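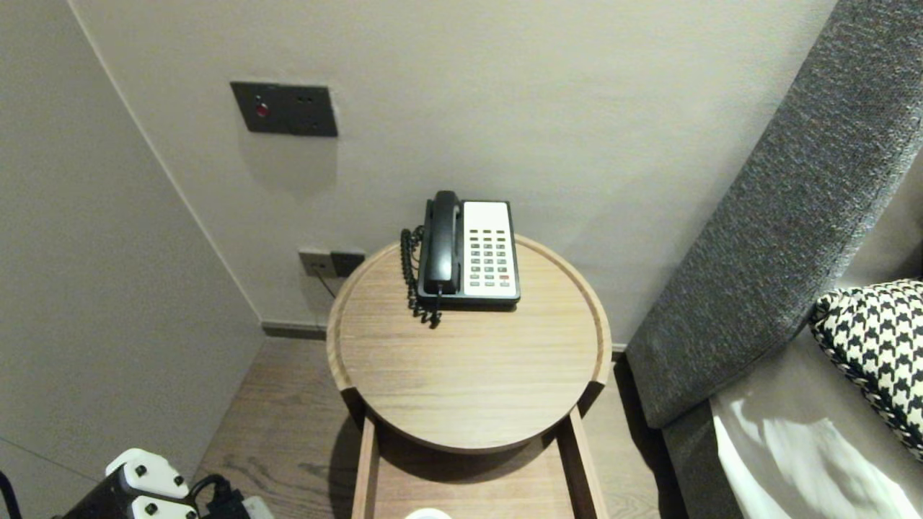 From: Nisreen Bataineh
To: clalemine-collect
Date: 06/02/2024
Subject: Re: bedside task, what counts as a keeper

Isamu Matsuda wrote:
> We have 600 episodes on the list for the bedroom and I still don't
> know what to do with the slow ones. Rima throws them out, Ayman keeps
> them. Also, does the phone stay on the table or go? It gets in the
> way when the arm comes in from the left.

The phone stays. The Pumdale set from January was all bare tabletops, and the policy trained on it got confused as soon as there was a cord to reach past. Keep the handset on its cradle and let the coil hang however it falls.

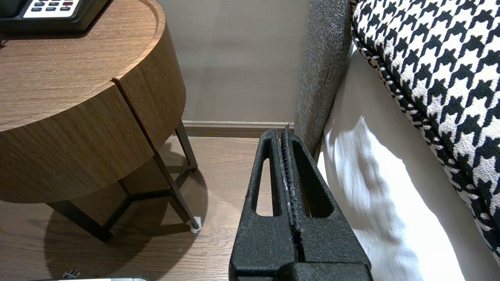
As for slow episodes, I went through 87 of them with Omar and most are fine. A pause before contact is fine too. What hurts us is an operator who overshoots, backs out and tries again three or four times, so please tag those as retries and leave them in the folder. Ayman's filter can drop them later.

For the white puck task:

1. Start with the gripper closed and away from the table.
2. Come in low from the side and stop just short of the puck before you open. 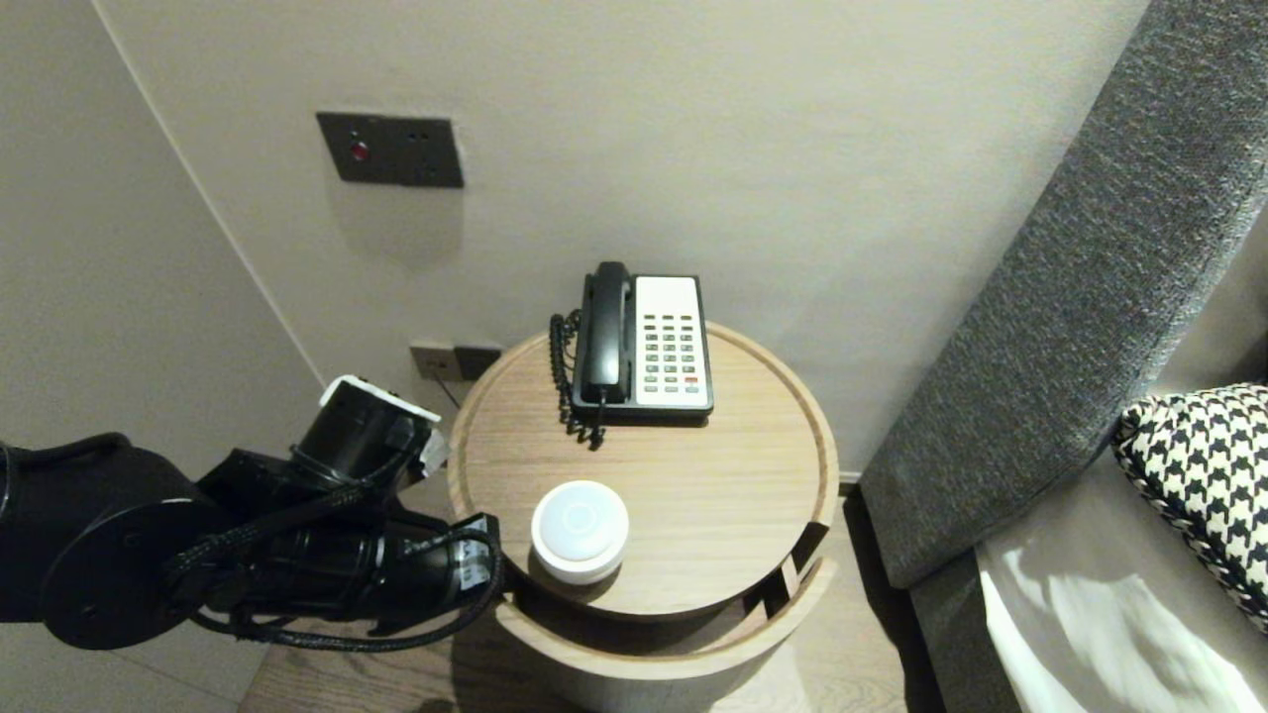 3. If you knock the phone, end the episode and mark it failed. Don't fix the phone by hand while recording.
4. Move the puck to a new spot on the tabletop every 9 episodes.

Check the wrist view before each batch as well. It sees a lot of floor, and the shadows there change through the day. I want that variety, so leave the curtains alone between batches.

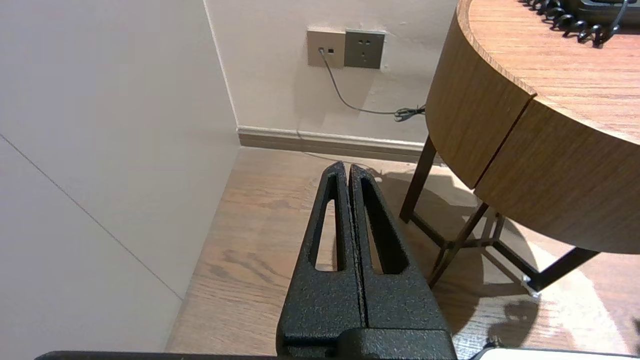
Wrist view, fingers closed, floor and table legs in sun.

Rima, can you send me the 2 episodes you weren't sure about? I'd like to see them before you delete anything.

Nisreen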